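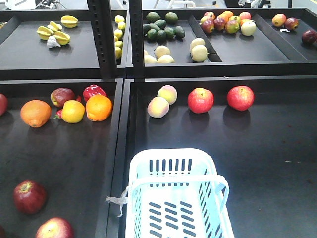 图3 货架场景的固定相机视图。上下两层共四个黑色陈列盘,右下盘前部放置购物篮。

4.2 场景状态估计

本节说明感知模块如何把固定相机的图像转换为规划器可用的场景状态。整个系统运行在我们自行编写的任务调度框架Fulline之上,感知、规划和控制各为独立进程,通过共享的状态表交换数据。机械臂控制器的内容见4.4节,这里只讨论感知与规划之间的接口。

4.2.1 区域划分

货架的几何结构在一次标定之后视为不变。我们把图像划分为若干多边形区域,每个区域对应一个陈列盘或盘内的一个隔间,并附带一个支撑平面的位姿。区域之间允许不相邻,也允许形状不规则。图3右上盘的隔板是斜放的,如果用矩形框表示隔间,相邻两格会大面积重叠,隔板附近的梨可能被同时归入两格。改用多边形之后,归属判断以实例掩码与区域的交集面积为准,交集最大的区域取得该实例。

金属立柱是另一个需要单独处理的结构。它位于上层左右两盘之间,表面有一列小的矩形槽孔。早期版本的分割网络会在槽孔上产生零散的小掩码,有时还会把立柱旁的柠檬切成两块。我们在标定时为立柱建立了静态遮挡掩码,落在其中的检测结果直接丢弃;与其边界相接的实例则标记为“部分遮挡”,保留在状态表中,但不作为首选抓取目标。立柱左侧的窄隔间里,最下面的一个柠檬就属于这种情况。

购物篮不属于货架,位置在每次任务之间可能改变,因此不写入静态标定。篮体由模板匹配定位,输出篮口平面和提手曲线。篮壁和篮底布满条形孔,深度图在这些位置的缺失值较多,直接拟合平面并不稳定。我们只取篮口边缘的点参与拟合,篮底高度由已知的篮体模型推出。提手横跨篮口上方,在规划中作为障碍物处理,放置动作必须从提手一侧进入。左侧篮沿上系着的白色细绳没有建模,深度滤波会把它去掉。

4.2.2 实例分割与类别

分割网络由Nele Frerichs在内部数据集Skidia上训练,输入为彩色图像,输出为实例掩码和类别概率。所有物体都是仿真果蔬模型,颜色和外形与真实果蔬接近,表面反光更强。训练时我们加入了亮度扰动和局部高光,用来减少高光造成的掩码断裂。

类别之间的混淆主要集中在两处。第一处是右上盘中苹果与芒果混放的隔间。红黄相间的苹果和橙色的芒果在颜色上有明显重叠,物体又互相遮挡,轮廓信息不完整。第二处是散放区中的红苹果与红甜椒。图3左下盘后部,甜椒的左边就是一个深红色苹果,两者仅凭颜色不易区分,需要依靠甜椒表面的棱瓣。对于这类实例,网络给出的最高类别概率往往偏低,我们不强制选取单一类别,而是把前两个候选一并写入状态表,由规划器决定是否需要进一步确认。

盘面反光也会产生误检。右下盘后沿的苹果在黑色盘面上留有较暗的倒影,未加处理时,倒影偶尔被识别为第二个物体。我们的做法是检查掩码内的深度:倒影没有高出支撑平面的点,高度检验即可排除。同一检验也排除了盘面上的细小碎屑。星果旁边的大蒜则没有这个问题,白色外皮在黑色盘面上对比清楚,分割结果稳定。

位于图像边界的物体按截断实例处理。系统记录其类别,不估计其中心,也不为其生成抓取位姿。左下盘最左侧的红苹果和右上盘最右侧的深红色苹果都属于截断实例。它们仍然参与碰撞检测,因为夹爪在相邻位置下降时可能与之接触。

4.2.3 状态表

每个实例在状态表中占一条记录,内容包括编号、所属区域、类别候选、位姿、遮挡标记和更新时间。状态表由感知进程单独写入,规划器只读。Imke Grube最初的实现允许控制器在抓取完成后直接删除记录,这样可以省去一次感知更新,但滑落的物体会从表中消失,之后的规划会穿过它所在的位置。现行版本取消了该权限,控制器只能提交“待确认移除”的请求,记录在下一次感知更新后才会删除或恢复。

跨帧关联采用区域内匹配。先按所属区域分组,再在组内依据位置和外观做二分匹配。堆叠的隔间里,取走一个物体常会引起其余物体滚动,位置项的权重因此不能过高。以图3中的牛油果为例,同一格内外观几乎一致,匹配无法保证编号连续。我们接受这一限制:对订单任务来说,同类物体可以互换,编号错换不影响结果。需要跟踪特定个体的任务不在本文范围内。

4.2.4 与规划器的接口

规划器Teuber每次接收一份订单,订单按类别给出所需物品。对每个类别,规划器从状态表中取出全部候选,按以下代价排序:

c(i) = w1·o(i) + w2·d(i) + w3·u(i)

其中o(i)为遮挡程度,d(i)为夹爪从当前位置到候选位姿的路径长度,u(i)为类别不确定度。三个权重在全部实验中保持不变。遮挡程度由两部分组成,一部分来自其他物体,另一部分来自立柱和隔板。前者可以通过先移开上方物体来降低,后者不能,所以两部分分别保存,合计后再进入代价函数。

如果排在首位的候选类别不确定度高于阈值,规划器先请求一次近距离观察,由腕部相机采集图像并重新分类。该步骤会延长单次任务时间,系统对每份订单最多允许4次。达到上限后,仍不确定的候选不再考虑;该类别没有其他候选时,订单以“部分完成”结束,并记录缺少的类别。

散放区与堆叠区使用同一代价函数,但抓取位姿的生成方式不同。散放物体周围有空隙,夹爪可以从多个方向接近,位姿由掩码主轴和局部法向直接给出。窄隔间内的物体两侧没有空间,只保留沿隔间长度方向张开的位姿。梨的果梗会使主轴估计发生偏转,我们在计算主轴之前对掩码做一次开运算,去掉细长的突出部分。

4.2.5 测试设置

测试共使用108份订单,其中80份只涉及单一类别,其余为混合类别。每份订单开始之前,操作员按照随机生成的清单重新摆放左下盘和右下盘,上层两盘只补充取走的物品。摆放由Rachid Gaber和Leonie Ostermann完成,两人均未参与分割网络的训练。相机曝光和白平衡固定,室内照明不作调整。

我们比较了2种配置:完整系统,以及去掉类别不确定度项u(i)的系统。两种配置使用相同的订单和相同的随机种子,执行顺序交替进行,以减小标定漂移的影响。标定在每批订单开始前用Cumudness工具检查,重投影误差超过限值时重新标定,已经完成的订单不作废。Anouk Vanhove根据录像独立标注了每次抓取的结果,分为成功、滑落、误取和未执行四类。误取指夹爪取出的物体与订单类别不符,无论该物体之后是否放入篮中。

各类别的结果及失败原因在第5节给出。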